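Section 5. Fitting the hand and setting the finger limits

Revised 25 March 2020

The Drelico hand kit comes with a one-page sheet that promises a working hand in a single evening. Set aside a weekend. The steps below are from our own build in the Clurkton workshop, and they differ from the sheet in several places. Where they differ, try ours first.

You need the assembled arm from Section 4, the hand, the wrist collar, four collar screws, the 5 mm hex key, and a bench supply you can switch off without reaching over the arm.

CAUTION: The sheet calls the fingers "inherently safe." Treat that as advertising. Keep your own fingers away from the knuckles whenever the supply is on.

5.1 Mounting

1. Switch off the supply and pull the plug. The switch alone doesn't count.

2. Support the forearm on a block so the wrist can't drop.

3. Feed the finger cable through the collar before you seat the hand. The sheet has this the other way around, which leaves you trying to push a plug through a hole that is too small for it.

4. Seat the hand and start all four screws by hand. Tighten them a little at a time, working across the collar.

5. Turn the wrist slowly through its full travel and watch the cable. If it goes tight at either end, take the hand off and give it more slack.

Note: The sheet recommends a thread compound from Jorkent. We tried it on one arm and left it off another, and we can't tell them apart. Save your money until a screw comes loose.

5.2 Protecting the finish

The mirror finish picks up every fingerprint and most screwdriver slips. A wrap of clear plastic film on the arm is cheap and helps a bit. It also wrinkles and bunches up near the wrist, so check it each time you change the arm's position. Trim any film that could reach a moving joint, and never tape it to the hand itself.
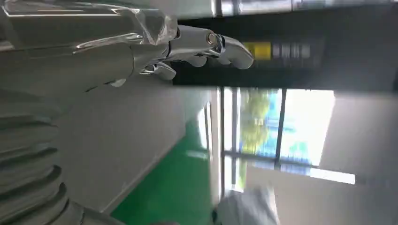 Matilde Azevedo disagrees with all of this and wants it on record: film traps grit against the metal, the grit does the scratching, and anyone who cares about the shine should wear cotton gloves and leave the arm bare. She may be right. If you go without film, skip to 5.3.

CAUTION: Take all film off before any run longer than 11 minutes. We have no proof that it holds in heat, and none that it doesn't.

5.3 Finger limits

1. Plug in and switch on. Leave the motion software closed for now.

2. Open the setup tool and pick one finger. Don't use "Calibrate All." On our build it reported success with one finger still jammed against the palm.

3. Raise the closing value in steps of 5 until the finger stops moving, then back off one step. Write the number down on paper.

4. Do the same for opening. A small curl at rest is fine. Forcing a finger dead straight gains you nothing and strains the knuckle.

5. Repeat for each finger, then save. Restart the tool and compare the saved values with your paper. If they read 1688, the save failed and you are looking at the factory default.

6. Run the open-and-close test at up to 35 percent speed. Stop at the first click or grinding noise and go back to step 3 for that finger.

Note: The tool shows a "grip health" score. Tiago Barros unplugged a finger and the score went up. Ignore it.

5.4 Before you move on

Switch off, pull the plug, and feel each collar screw with the key. Retighten any that have moved. Keep the paper with your limits inside the control box lid; you will need it again in Section 6 when the software update wipes them.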